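학술자료 > 생활환경연구 > 주거·침구 > 논문 본문

4. 침구 겹침 방식과 취침 전후 습관에 관한 조사 결과

4.1 조사 대상과 절차

본 절에서는 겨울철 가정 내 침구 사용 실태를 다룬다. 조사는 Delaunay 지구와 Roltier 지구의 공동주택 거주자를 대상으로 하였으며, 불완전한 응답을 제외하고 649명의 자료를 분석에 사용하였다. 응답자는 현재 사용하는 이불과 담요의 종류, 겹치는 순서, 세탁 주기, 난방 설정 방식을 설문지에 기입하였다. 설문지는 Hugo Coste가 작성한 침구 사용 문항을 우리말로 옮긴 뒤 온돌 난방과 관련된 문항을 더한 것이다. 원문항은 라디에이터 난방을 전제로 하고 있어 바닥에 요를 까는 경우를 구분하지 않았다. 이에 침대 사용 가구와 바닥 취침 가구를 나누어 응답하도록 수정하였다.

설문과 별도로 일부 가구에서는 취침 시간대의 실내 온도와 이불 속 온도를 기록하였다. 측정에는 Zurnico 온습도 기록계를 사용하였고, 기록 간격은 10분으로 하였다. 센서는 매트리스 중앙보다 약간 아래쪽, 응답자의 몸에 직접 닿지 않는 위치에 두도록 안내하였다. 센서 위치가 밤사이 바뀐 것으로 판단되는 기록은 분석에서 제외하였다.

4.2 겹침 순서

침구를 두 겹 이상 사용하는 응답자 가운데 가장 많은 유형은 얇은 홑이불을 몸에 닿게 두고 그 위에 솜이불을 덮는 방식이었다. 털이 긴 담요를 사용하는 응답자는 이를 가장 바깥에 두는 경우와 몸에 직접 닿게 두는 경우로 나뉘었다. 담요를 안쪽에 두는 이유로는 처음 누웠을 때의 차가운 느낌이 적다는 응답이 많았고, 바깥쪽에 두는 이유로는 세탁의 번거로움과 정전기가 주로 언급되었다.

담요를 바깥에 두는 집단에서는 응답자의 거의 45%가 잠든 뒤 담요가 한쪽으로 흘러내린다고 답하였다. 이불 겉감이 매끄러운 경우에 이러한 응답이 더 자주 나타났다. 겉감의 재질은 응답자가 직접 기입한 것이므로 실제 혼용률과 차이가 있을 수 있다. 품질표시가 지워졌거나 없는 침구는 '모름'으로 처리하였다.

바닥 취침 가구에서는 담요를 요 위에 깔개로 사용하는 사례가 확인되었다. 이 경우 담요는 덮는 용도보다 바닥의 열을 오래 유지하는 용도로 인식되고 있었다. 같은 담요를 낮에는 거실에서 무릎 덮개로, 밤에는 침실에서 사용한다는 응답도 있어 침구와 생활용품의 구분이 가구마다 다르다는 점을 확인할 수 있었다.

4.3 난방 설정과의 관계

난방을 예약 방식으로 운전하는 가구는 상시 운전 가구에 비해 침구를 한 겹 더 사용하는 경향이 있었다. 예약 운전 가구의 상당수는 오후 9시를 전후하여 난방을 켜고 취침 직전에 설정 온도를 낮추었다. 이불 속 온도는 취침 직후 빠르게 상승한 뒤 완만하게 유지되었으며, 새벽에 실내 온도가 낮아져도 두 겹 이상을 사용한 가구에서는 변화 폭이 작았다.

다만 침구의 두께가 늘어날수록 수면 중 이불을 걷어낸다는 응답도 함께 증가하였다. 이는 보온력만으로 침구의 적합성을 판단하기 어렵다는 것을 보여 준다. 동거인이 있는 경우에는 서로 선호하는 두께가 달라 각자 다른 담요를 덮는다는 응답이 많았다.

4.4 정리 습관과 보관

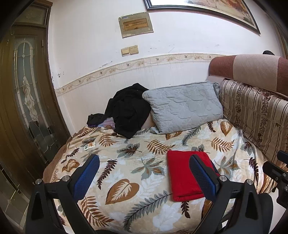
그림 4. 침대를 덮은 플러시 담요와 접힌 붉은색 천

기상 후 침구를 정리하는 방식은 세 유형으로 구분하였다. 첫째는 이불과 담요를 모두 펼쳐 침대 전체를 덮는 방식, 둘째는 발치 쪽으로 접어 두는 방식, 셋째는 따로 정리하지 않는 방식이다. 펼쳐 덮는 방식은 침대 사용 가구에서, 개어서 장에 넣는 방식은 바닥 취침 가구에서 우세하였으며 후자는 별도의 항목으로 집계하였다. 일어난 직후 바로 정리하는지, 환기한 뒤에 정리하는지에 대해서는 응답이 고르게 나뉘었다.

계절이 바뀐 뒤의 보관에서는 압축 보관에 대한 불만이 두드러졌다. 털이 긴 담요를 압축하여 보관한 응답자는 다음 겨울에 꺼냈을 때 털이 눌려 있었다고 답하였다. Flukatell 보관함처럼 형태가 고정된 상자를 쓰는 가구에서는 이러한 불만이 적었으나, 장롱 공간이 부족하다는 의견이 있었다.

세탁 주기는 겉이불보다 담요가 길었다. 담요를 가정용 세탁기로 세탁할 수 없다고 답한 응답자는 주로 세탁소나 무인 세탁방을 이용하였고, 12월 이후에는 건조가 어려워 세탁을 봄으로 미루는 경우가 많았다. 세탁을 미루는 가구에서는 베란다에서 털거나 햇볕에 널어 두는 방법을 병행하였다. 건조기 보유 여부에 따른 차이는 다음 절에서 주거 면적과 함께 다룬다.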